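Notebooks > Coach Training > Practicum > September

Print this page | E-mail this page

September, entry started 4:40 p.m.

Sodium module, second pass. Continuing from the Sedgwick cohort notes. The question is still whether trainees can get a usable one-day sodium figure out of a client's food log without turning the session into an interview.

Setup as before. Same mock client log for everyone, entered in Nanico by Benedita. Trainees get 15 minutes with the log, then write a total and list the entries they would ask the client about. Reference total for the log is 3,690 mg, worked out by Raquel from package labels and checked by me against the printed tables. We agree, apart from the pickles, where she used drained weight. Kept hers.

Results: totals come in low again. The error is nearly all in the soup and the bread. The soup entry says "bowl, chicken noodle" and most people take one label serving. The can is 2 servings and the client log has the can size in the notes field, which Nanico collapses by default. Anyone who opened the notes got over 800 mg more on that line alone. Bread is the usual thing, per-slice value read as per-sandwich.

Tiago tried the Dendley worksheet in place of the free-form page. It has a separate column for "amount eaten" next to "label serving," so the mismatch shows before any adding is done. His total was close, and his question list was shorter and better aimed. One person is not a result. Want to run it with the full group before changing the handout.

Scope reminder, copied from the supervisor sheet so it stays in this book: coaches do not set a sodium limit. They record, ask, and help the client plan what they will say to their doctor or dietitian. Two of the written answers drifted into "cut to X mg." Marked both and returned them. If the client reports blood pressure medication or kidney trouble, stop the exercise and refer out. That line needs to move to the top of the handout. At present it is on the back.

Melquiades asked whether the opening devotional should stay in the timed block. Moved it before the clock starts. No change to the content. Trainees who want to pray with a client still ask first, same wording as in the consent form.

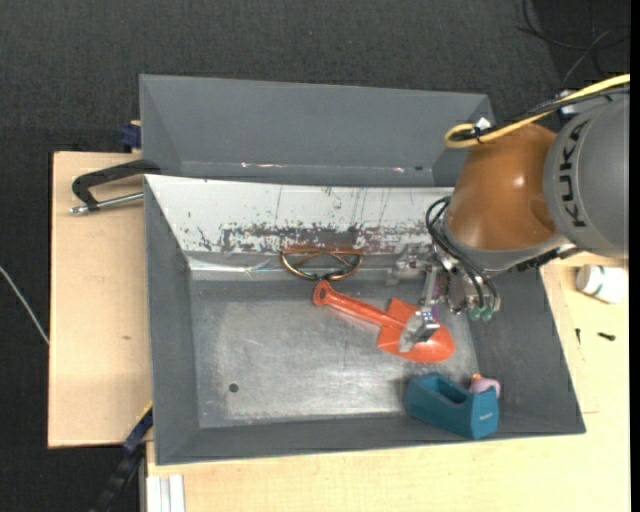 Photo: Martim Abreu

Furno export: the CSV drops the notes field completely. Checked with two logs, same both times. Until that is fixed, use the PDF export for anything going to review. Raquel has the column list.

To do:
- Handout: referral line to top of page one
- Nanico: find out if notes can be set open for all logs (Benedita)
- Print Dendley worksheet for the full group
- New mock log with a restaurant meal, no label available
- Pickles: decide drained or undrained and write it on the key

Closed the book 6:05 p.m. Scoring sheets are in the blue folder, unscanned.

Shares: 2 | Comments: 0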